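Folding towels in the new apartment

22 June 2025

We moved to Tustlow in March and I still did not find the right place for the towels. In the old apartment in Jerham there was a deep closet in the hallway, and everything went inside without much thinking. Now I have one shelf in the bathroom, 65 centimeters wide, and it must hold all of them.

So I began to learn folding again. My mother folded in half, then in half, then one more time, and the pile was always straight like a book. My piles lean to one side. I tried also rolling, but rolled towels fall down when you take one from the bottom, and I always want the one from the bottom.

What helps me most is to fold on a table and not on the bed. The bed is soft and the corners run away. I put the towel flat, I smooth it with my hand from the middle to the edges, and I fold it in 3 parts along the long side. After that it becomes 16 centimeters high if I stack four of the thick ones, and there is still some space for the small hand towels.

The thick ones are the most difficult. If the first corner goes wrong, you get a triangle, and it is better to open everything and start again than to repair it. I did this more than 9 times with the same towel last week, and my tea became cold.

Dark cloths I keep separately, in a cardboard box without a lid. They leave small blue hairs on the light towels, and I don't like to pick them off one by one. The box is not beautiful, but I will look for a basket when we have the second shelf.
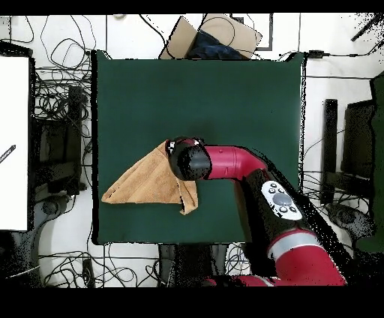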